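Ticket: heating in the Jurkanstead hall won't come on
Opened by Paora Hapeta

Me again, sorry! The Marchand boiler fires for 2 minutes, then locks out.
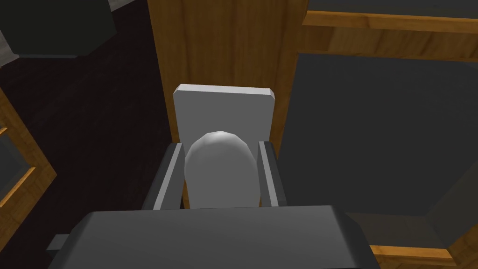
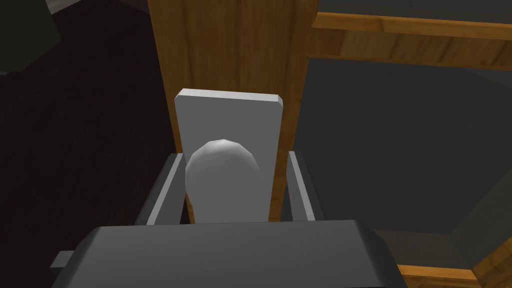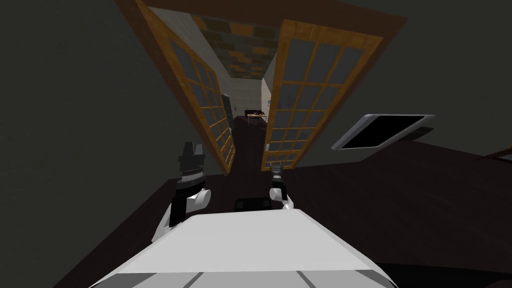
Page last changed: 16 November 2020

Tried so far: reset it 3 times, bled the radiators, swapped the thermostat batteries. No joy – still code 4. Nevine reckons it's the pressure sensor (she had the same at Trurenville), so I've ordered one and will fit it when it comes.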